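**Clovier Reports Towel-Folding Data Results, Holds Back on Performance Claims**

Jun 13, 2019

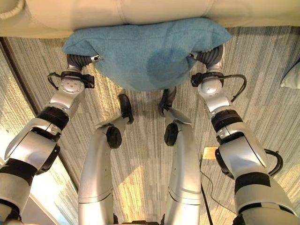
Clovier today released first figures from its household data program, in which people steer a two-armed robot through chores so that a learning system can study the recordings. The company is making no claim that the system can do laundry.

Operators recorded 2,633 attempts at handling towels in furnished rooms. Reviewers threw out 531 of them, mostly for dropped corners or missing joint readings. Another 276 were kept but marked as doubtful — a towel that ends up folded is not always a towel that was folded well.

"People see a robot holding a towel and assume the hard part is over," said Teresa Barreto, who runs data collection at Clovier. "A person was driving. What we have is a pile of examples, and I don't yet know how good a pile it is."

Clovier is also wary of its own early tests. A model trained on the recordings did well with towels it had been trained on and poorly with new ones. The company will not publish a success rate until Antunes, an outside testing firm, has repeated the trials with its own towels and its own furniture.

"We've asked for the rejected recordings too," said Henrique Mota of Antunes. "Averages look very nice once the bad days are gone."

Collection continues through August, with bedsheets next on the schedule. No product is planned at this time.

Press contact: Uriel Montes, Clovier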